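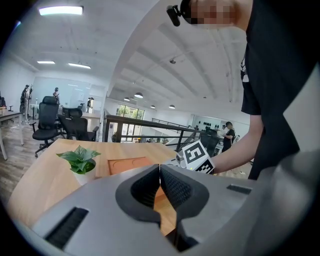
*Wooden table with a potted plant and a two-recess tray, open-plan office.*

A **desk organizer** is a small container or tray kept on a work table to hold items in daily use. Wooden types are common in shared offices, where they are often set beside a potted plant. The simplest form is a flat tray with recesses cut into its surface - usually round, to take cups or small pots.

## Forms

Closed organizers take the shape of a box, and many carry a knob on the front.
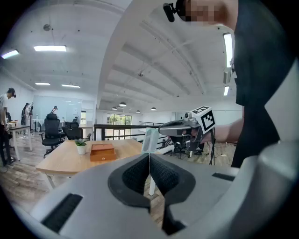 Makers such as Lurel and Arboleda sell open and closed forms in matching finishes. The designer Cengiz Gündoğdu introduced the Jistosow series, first issued in a run of 1,000 pieces and later offered in nine sizes.

## Care

Wooden organizers are wiped with a dry cloth and kept out of strong sunlight. Plants placed nearby stand in their own pots - water left on bare wood may leave rings.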